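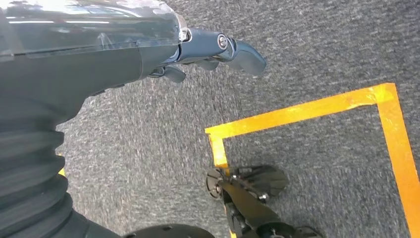
Plate frame rattle at highway speed

quillback
Posts: 18
My rear plate buzzes once I get over 60. I have the stock plastic frame with two screws at the top and nothing at the bottom. I tried folding a piece of cardboard behind it and that lasted until the first rain. What are people using?

dunmore_rd
Posts: 135
Foam tape. Put 4 short strips on the back of the plate, one near each corner, and tighten the screws by hand. Mine has been quiet since January.

tallow
I would skip the tape. It holds water and grit against the paint, and you find out when you sell the car. Get the rubber bumpers Vilix sells for cabinet doors. They peel off clean.

dunmore_rd
Closed-cell tape doesn't hold water. The cheap open-cell kind does.

tallow
Grit still gets in behind it. I had to polish out four dull squares on my trunk lid.

Hrynyshyn
Before you stick anything on, check whether it's the plate or the frame. Take the frame off and drive the same road. On mine it was the frame. I replaced it with a plain black one from Bovby and the noise went away with no padding at all. It's the same pattern as this one:

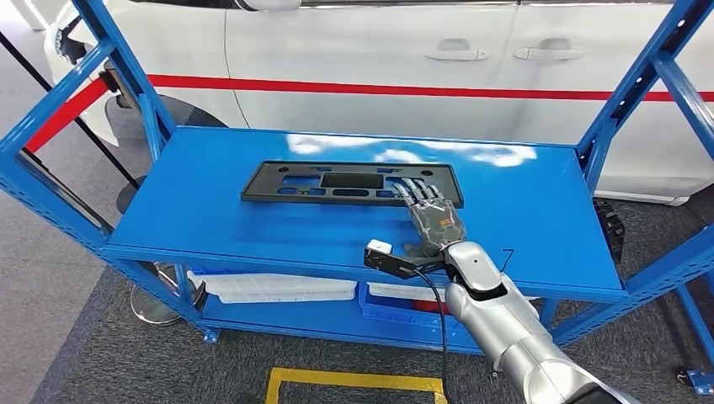

Black plastic frame, slots and small round holes, on the blue shelf

quillback
Do the holes on that style line up with a US plate? My old one only fits at the top.

Hrynyshyn
Mine did. Measure yours first – the Zemier one I bought before that was off by enough that I had to file the holes.

pinecrest2
Check the law in your state too. Some are strict about a frame covering the state name or the stickers. I run no frame, just the plate with nylon screws and a washer behind each one.

tallow
No frame is fine until somebody backs into you. Then the plate is bent.

pinecrest2
A plastic frame isn't going to stop a bumper.

quillback
Took the frame off this afternoon and did the same stretch of road. Still buzzes, but less. So it's partly the plate. Going to try up to 2 bumpers along the bottom edge and leave the frame off for now. Will post again after a longer drive.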